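Home Issues Authors Submit Search

4.2 What the demonstrations do and do not show

Most claims for hand-held demonstration rest on a simple argument. A person holding the gripper moves faster and more naturally than a person steering an arm by remote control, so the data must be better. We are not convinced that the second half follows from the first. Speed is easy to measure and it tells us little about whether a policy can learn from what was recorded.

We collected 600 demonstrations of laundry sorting on beds in lived-in rooms. Four operators used the hand-held gripper, and two of them also repeated the task by remote control with the Karaca arm. The Femley protocol, which we followed for labeling, counts a demonstration as good if the item ends up in the correct pile. It says nothing about how the item got there. An operator who drags a shirt across the sheet, drops it, and scoops it up again gets the same label as one who lifts it cleanly on the first try.

This matters more for cloth than for rigid objects. Joubert and Viklund argued in the Mullow study that people correct a bad grasp without noticing, and our operators did this constantly. Dursun, reviewing the recordings, marked small wrist adjustments that none of the operators mentioned when asked afterward. A learner that copies the motion and has no sense of the reason behind it may well copy the adjustment in cases where it does harm.

Remote control has its own problem. Operators working through the arm avoided bunched clothing and went for whatever lay flat and apart from the rest. The resulting set looks tidy, and we suspect it is easier than the job it is supposed to stand for. Erdem's reading is kinder: she takes the cautious choices as a sign that operators understood the limits of the arm. Both readings fit our records, and we have no test that would separate them.

Figure 5 gives a case from the hand-held set that we found hard to label. The fingertips close on soft knit fabric that creases between them, with cuffs opening at different heights. Whether a learner should treat such a bundle as one item or as a pair is a question the Femley labels leave open. 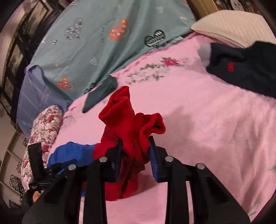 Figure 5. Hand-held gripper closed on red knit fabric over a pink bedsheet, with other clothing and bedding nearby.

Sarıgül proposed adding a second label for grasp quality, scored by someone other than the operator. We tried this on part of the Cirkgate recordings and agreement between scorers was poor, mainly on items with folds. Until that improves, we would treat any success rate reported for this kind of data with caution, ours included.

Contact the editors | Copyright the authors | Back to top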